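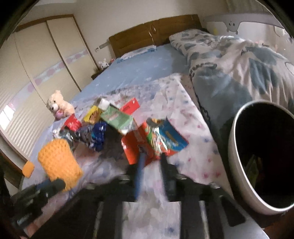
Snack packages piled on the bed

Tultora Home Skate Sharpener review
Posted 02/03/2025

I play goal-adjacent defense (meaning I stand close to our goalie and get in his way) in a Sunday night league at Pastano, and I have two kids who skate, so there are a lot of blades in my house. For years we handed them over at the pro shop window and took whatever came back. Sometimes it was great. Sometimes my left skate wanted to go to the parking lot. Last August I finally bought the Tultora, and I've had it through most of a season now, so I feel OK telling you what it's like to live with.

Price first, because that's what everybody in the locker room asks. I paid $593 at Uleck with one grinding wheel included. That's a lot of money for a box that sits next to the dryer! I went back and forth on it all summer. What got me over the hump was driving across town to get my daughter's skates done before a tournament and finding the window closed.

Setup was easier than I expected. You lift it out, plug it in, drop the wheel on, and run the little alignment guide through. The instructions are mostly drawings and a couple of them are way too small, so I watched the video on my phone instead and had it going before dinner. It's heavier than it looks. Pick a spot and leave it there.

Using it is pretty simple. You clamp the skate upside down, pick how many passes you want, hit the button, and the wheel goes back and forth by itself. For regular upkeep I do four passes. When my son walked across the concrete outside the rink (on purpose, he was "testing") I gave that pair 14 and they came back to life. The clamp is the best part of the whole thing. It grabs goalie steel, kid steel, my ancient steel, and it centers the blade without any fiddling. My edges come out level, and I've checked with the cheap magnetic gauge I already had, plus a quarter, like my old coach used to do.

The feel on the ice is what sold me. I'd been skating on a half-inch hollow forever because that's what I said at the window when I was twelve. With the Tultora I tried 5/8 and wow, why did I wait? I glide more, my legs aren't toast in the third, and I can still stop when I need to. My daughter hated it and went right back to 1/2, so now we swap wheels, and that gets me to my complaints.

Extra wheels aren't cheap, and if your family doesn't agree on a hollow you'll be buying them. Swapping one takes 2 minutes once you know how, but you're supposed to check the alignment every time and the guide is a flimsy piece of plastic that I'm sure I'll snap one of these days. I'd have liked something sturdier at this price.

Then there's the noise. It's not terrible, kind of like a blender with a blanket over it, but I wouldn't run it after the kids are asleep. I did that once, the night before a 6 a.m. practice, and I was not popular. It also leaves a fine gray dust. There's a filter that catches most of it and I still wipe down the shelf after. Wear a mask if you're doing a whole pile of skates at once, the manual says so too.

The wheel is supposed to be good for 100 passes before the display starts nagging you. Mine started nagging right on schedule, and I kept going a bit longer to see. The edges were still fine for me but they had a slightly rough look, so I changed it. If you do four passes a skate you can see how that adds up with three skaters in the house. Do the math for your own family before you buy, really. If it's just you and you skate once a week, the pro shop is probably still the better deal.

One tip - deburr by hand afterward. The machine doesn't do it, and there's a little lip left on the steel that you'll feel on your first few strides. I use a Hordiienko hand stone that was already in my bag from my pro shop days. Light pressure, one swipe along each side, wipe with a dry cloth, done. The stone that comes in the box with the Tultora works too but it's tiny and my fingers kept ending up way too close to the edge.

I haven't needed a repair so far. I did email support about a squeak in the carriage and got an answer the next day telling me to clean the rail, and the squeak went away. So points for that.

Would I buy it again? Yes, with three of us skating. I like doing a touch-up in the laundry room on a Saturday instead of standing in line in a cold lobby, and I like that my skates feel the same from one week to the next. I'm still getting beat wide by guys half my age, but I can't put that on the sharpener.

Clamp and edges: five stars
Ease of use: four and a half
Noise and dust: three
Cost of extra wheels: two and a half
Overall: four stars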